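Subject: Re: [shop-list] Re: wrist cables, and does anybody's folding thing work yet
From: Sanne Van Rooij
Date: 30/04/2026

Hi all,

Quoting the bit I'm answering so it doesn't get lost under the Lovden bandsaw thread:

> Sanne, I tried your trick of running the cable down the outside of the forearm
> and it's better, but I still get dropouts on the left hand when the wrist goes
> past a certain angle. It comes right back when I straighten it. Is that the
> connector or the cable? Also what are you using for limits on the table, are you
> doing it in software or what? And did you ever get anywhere with cloth? I gave
> up on T-shirts and went back to blocks.
> Pete, Tanddale

OK, so dropouts first! I'd bet on the connector. I had exactly this in April and swapped two perfectly good cables before I thought to wiggle the plug with the arm parked. If the fault follows your finger, there's your answer. What fixed it for me was leaving a much bigger loop below the wrist, so the plug never takes any pull when the hand tips back. It looks sloppy and I keep wanting to zip tie it up neatly, and every time I do, the trouble comes back within a day. Leave the loop alone. Also put a tag on whichever side you're debugging, you will mix them up at eleven at night (I did, and spent an hour on the healthy one).

If it still drops out after that, send me your log with the error counts. Mine had 274 of them in one evening before I fixed the strain, and 2 since, both when I bumped the power strip reaching for my coffee.
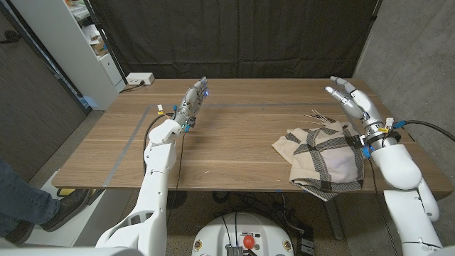 Table limits: both, sort of. The software box is the one that really matters, but I also stick thin gray tape on the tabletop so I can see where I've told the arms they may go. It costs next to nothing and it has saved me from myself more than once, mostly when I've shoved the table over to sweep and forgotten to measure again. Set the software box a little inside the tape. I had them the same at first, and the fingers kept wandering over the line because I'd measured from the wrist and not the fingertips. Yes, I felt silly.

Oh, and keep the stop button where you can slap it without leaning over anything. I know everybody on here knows that. I'm saying it anyway after what I saw at the Hoekstra open evening.

Now cloth. Don't give up on it, but do give up on T-shirts! They're thin and stretchy and every one lands differently. I've been using a plaid thing with a fringe, cream and brown, and it's so much nicer to work with. It's got stripes, so I can tell at a glance if a fold went crooked. The fringe is a nuisance, I'll admit. The fingers love to grab tassels instead of the edge, and then the whole thing drags. I've been starting my grasps farther in from the fringe end and that helps some. Best run so far is 17 decent folds before it made a wad, and I'm counting "decent" pretty generously.

What I can't figure out is the corners. When one flops over the front of the table, the right hand goes in too high and closes on air. Has anybody tried coming in from below the tabletop? I'm scared for my knuckles (the robot's, I mean, though mine too). The Briltex fingertip pads might be grippy enough to just drag it back up, but I haven't tried them on fabric and I don't want to buy a set on a hunch. If somebody has a used pair, I'd gladly borrow them for a couple of weeks and pay the postage.

Pete, try the plug thing first and write back to the list, please, not just to me. I'm pretty sure at least one other person on here has the same wrist.

Sanne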